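# Right gripper lets go mid-hold, no fault code (long, sorry)

**tinbender_oct** wrote:

Hi all, Octavian Barbu here, some of you know me from the cable chain thread. We run a pair of hand-held grippers on the Prilgate controller, the kind you hold in your fists and walk through the job yourself while it records. Up until last week I would have told you they were the most boring equipment in the building.

Then the right one started opening by itself. It doesn't fly open. You close on something, the fingers settle, you start to lift, and somewhere in the lift it relaxes by a few millimeters and whatever you had is gone. No beep, no code, status light stays green the whole time. The log has the close command and then nothing until the next time I squeeze the trigger. The left one is fine.

What I've done so far:

- Swapped the USB port on the PC. No change.
- Rebooted everything, twice, in different orders (I know).
- Updated the Prilgate firmware. No change, and now the menu is in a different place.
- Wiped down the finger pads with alcohol. Seemed better for an afternoon, then wasn't.

Last drop was a full pitcher of water. I should not have been using water. I was using water. It went down the front of the table and onto the carpet, and there's a power strip down there, and that's the part that got my attention. I shut it all off at the wall and went home.

Any ideas? I have a demo coming and I'd like to not do that again in front of people.

---

**Marrowfat** wrote:

Cable. It's the cable. It's always the cable.

Does it happen more when your wrist is turned a certain way?

---

**tinbender_oct** wrote:

Hmm. Maybe? It's worse when I lift and pull back toward me at the same time. I figured that was just the load shifting.

---

**Marrowfat** wrote:

That's the cable bending right where it leaves the body. Get a continuity meter on it and wiggle.

---

**quietservo** wrote:

I'm going to disagree with Marrowfat, politely. If the signal line was dropping you'd get a comms timeout in the log. Prilgate is very fussy about that, ours used to throw timeouts if you looked at it wrong. A clean log with a finger that relaxes sounds to me like the motor going into current limit and backing off. It thinks it's protecting itself, so it isn't a fault as far as the software cares.

What's your hold current set to? Ours shipped at 375 mA and that's okay for foam blocks and not much else. And did the firmware update put it back to default? Mine did that and I didn't notice for a week.

---

**tinbender_oct** wrote:

Just looked. It's at 375. I'm sure I had it higher before, but I'm also sure it was dropping stuff before the update, so both of those can't be the whole story.

---

**Marrowfat** wrote:

You can lose one leg of the motor supply and keep comms perfectly happy. Separate conductors! The log tells you the data pair is fine and that's all it tells you.

---

**quietservo** wrote:

Okay, that's fair. I still want to see it with the current turned up before anybody cuts a cable open.

---

**pegboard_nell** wrote:

Can we go back to the power strip on the floor? I don't care which of you is right about the gripper. Water and a strip on carpet is how you get hurt. Please get it up off the floor today, mount it on a table leg or something, and put it on a GFCI. We had a coffee spill at my old job at Altura and the strip looked perfectly dry on the outside. When we opened it up it was green in there. Throw yours out if it got even a little wet. A new one is cheap.

Also no liquid while you're chasing a drop fault. Rice, if you need the weight. Rice vacuums up.

---

**tinbender_oct** wrote:

Strip is in the trash, Nell. New one is up off the carpet with a GFCI ahead of it. You were right and I felt pretty dumb carrying the old one out.

---

**Lungu_fan_club** wrote:

Not to be that guy, but I had the exact same thing on a Lungu pair and it was the pads. Smooth plastic plus worn pads equals slip. Are you positive the fingers are opening and the thing isn't just sliding out? From above they look the same, especially when you're busy lifting.

---

**tinbender_oct** wrote:

I was positive until you asked. I went back to the recorded finger position and the width does grow during the lift, on the ones I checked. So it's opening. But I like the question, and it would explain why the alcohol helped for an afternoon. Could be two problems stacked on top of each other, which would be just my luck.

---

**quietservo** wrote:

What does your setup look like on the table? Which way are you coming at the pitcher, handle or body? A fat round body spreads the fingers out wide, and on a lot of these the grip gets weaker the wider it goes.

---

**tinbender_oct** wrote:

From the handle side, right hand, fingers closing toward the left. The left gripper hangs back on the left, pointed toward the middle of the table, till I need it. Plastic pitcher with a white lid, and the cables come down past my wrists. 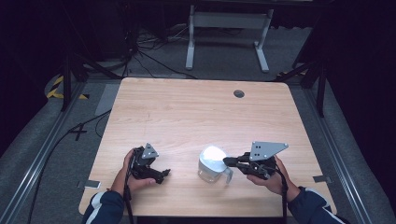
## Update, Jul 29, 2025

**tinbender_oct** wrote:

Okay, got a whole day on it. I raised the hold current first because that was the easy one, and did a run of 102 lifts with rice in the pitcher. Two drops. Before that I was losing it every few minutes, so quietservo gets a big piece of this.

Then I took the two that dropped and looked at my wrist position, and both were the lift-and-pull-back move. So I put the meter on the right cable and wiggled it like Marrowfat said, and one of the supply conductors goes open when you bend it hard near the strain relief. Data pair is solid. I did it over and over because I didn't want to admit he was right.

My best guess is the flaky conductor was starving the motor on and off, and the low hold setting left no room for it. New cable is ordered from Plivomico. Until it gets here the right gripper is tagged out and I moved the demo.

---

**Marrowfat** wrote:

It's always the cable.

---

**quietservo** wrote:

It was two drops in 102 after changing the current. I'm just going to leave that number sitting there.

---

**pegboard_nell** wrote:

Good call on tagging it out. When the new cable goes on, leave a loop of slack before the strain relief and tie it to your forearm, loosely, so the bend happens somewhere else. And keep an eye on that current setting, please. If you keep turning it up to cover for something, the next thing you find out about is a hot motor in your hand.

---

**Lungu_fan_club** wrote:

Change the pads anyway. They're like four bucks.

---

**tinbender_oct** wrote:

Pads are in the same order. I also sent Prilgate a ticket (number 3790 if anyone wants to pile on) asking why the hand can relax under load with a green light and nothing in the log. Even a warning line would have saved me the carpet. I'll post what they say when I hear back.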